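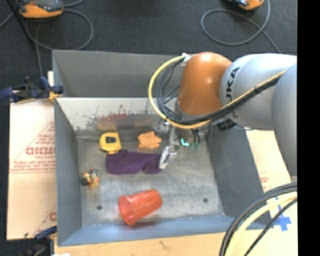 Posted 4/18/18 by Si-eun Maeng

Why do you need so many tries at picking things up?
People ask us this more than anything else, and I never mind answering! The program we're training at Plikinska learns from examples, good and bad, so every reach goes into the pile whether the gripper comes up with something or not. We like a mixed bin for this. A tape measure is stiff and boxy, a crumpled purple cloth has folds all over the place, and a plastic cup tipped on its side has a rim to pinch — three very different problems for the same two fingers. A good day gives us around 700 tries.

Do the misses count?
They do, and please don't delete them. If we only kept the good grabs, the program would have no idea what a bad one looks like (Gil-soo Koo learned this with our first set, and he's still a bit sore over it).

Can I send in objects from home?
Yes, we'd love that! Nothing sharp, please, and nothing you'd be sad to see scratched. Leave them with Cristóbal Núñez and put your name on the bag.

How often should the bin be stirred up?
After every three grabs, more or less by hand and without being too tidy. Neat rows make for dull examples.

When can outside groups use the set?
We're hoping for September, once Byung-chul Do has finished checking the labels.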